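Lista de comprobación de puesta en marcha: comparación de pinzas en célula de mesa
Proyecto Mercado, banco de Jarkodside
Fecha de revisión: 10/06/2026
Resultado: apto con observaciones

1. Zona de trabajo
Tablero limpio y seco: SÍ
Paneles del fondo sin piezas sueltas: SÍ
Sillas fuera del alcance del brazo: NO
Comentario: el mobiliario queda demasiado cerca del lado derecho de la mesa. Hay que retirarlo antes de habilitar movimiento. Ya se anotó en abril.

2. Parada de emergencia y controlador
Seta accesible desde el puesto del operador: SÍ
Corte de potencia probado con el brazo en marcha: SÍ
Velocidad limitada a 200 mm/s en modo manual: SÍ
Límite de 800 mm/s en automático: SÍ
Comentario: el controlador Irside tarda en rearmar tras la segunda parada seguida. No es un fallo de seguridad, pero conviene esperar al piloto verde antes de pulsar otra vez.

3. Cámara de cabeza y objetos de prueba
Lente limpia y soporte apretado: SÍ
Calibración cargada en el controlador: SÍ
Juego de objetos: bolígrafo fino, rotulador grueso, dispositivo blanco plano, cilindro de madera, cuenco beige.
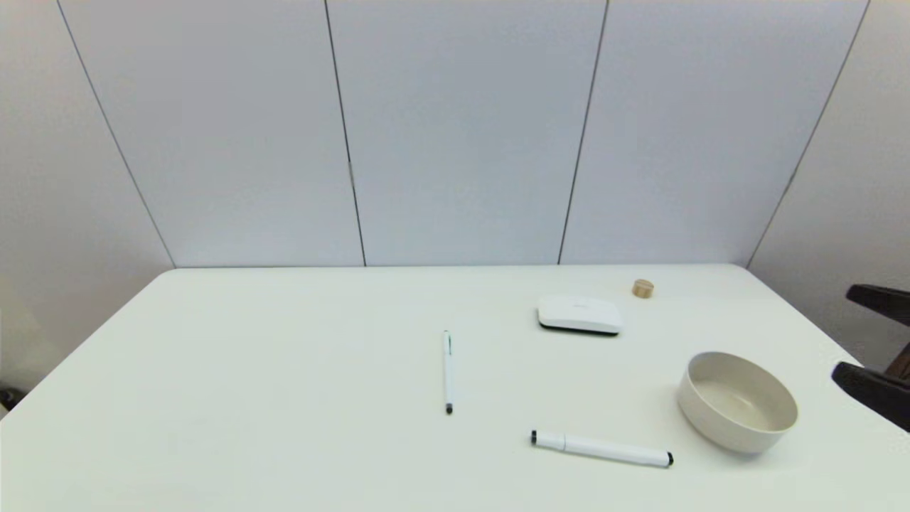
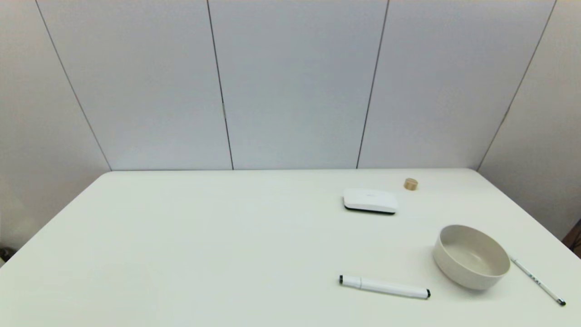 Mismo juego de objetos, con el bolígrafo en distinta posición.

Comentario: el blanco sobre blanco es lo que peor lleva la detección. El bolígrafo se pierde con el umbral de fábrica, así que se ha bajado y se repetirá la prueba. No cambiar el tablero hasta terminar con las dos pinzas, o los resultados no serán comparables.

4. Pinza A (Prusodbridge, dos dedos paralelos)
Tornillos de la brida al par indicado: SÍ
Almohadillas sin cortes: SÍ
Fuerza de cierre medida: 53 N, dentro de lo previsto
Cable sin tensión en el giro completo de muñeca: NO
Comentario: el cable roza en el último tramo del giro. Añadir una brida y limitar el eje 6 por software mientras tanto.

5. Pinza B (Irside, dedos flexibles)
Tornillos de la brida al par indicado: SÍ
Dedos sin grietas: SÍ
Manguera y racores sin fugas: SÍ
Ciclos acumulados: 366
Comentario: coge bien el cuenco por el borde. Con el cilindro pequeño necesita bajar mucho y las puntas tocan el tablero. Subir la altura mínima antes de la siguiente tanda.

6. Antes de autorizar la próxima sesión
Retirar sillas: pendiente
Fijar cable de la pinza A: pendiente
Altura mínima de la pinza B: pendiente
Copia de parámetros del controlador: hecha

Las pendientes se cierran en esta misma hoja. No se monta la pinza A sin la brida puesta.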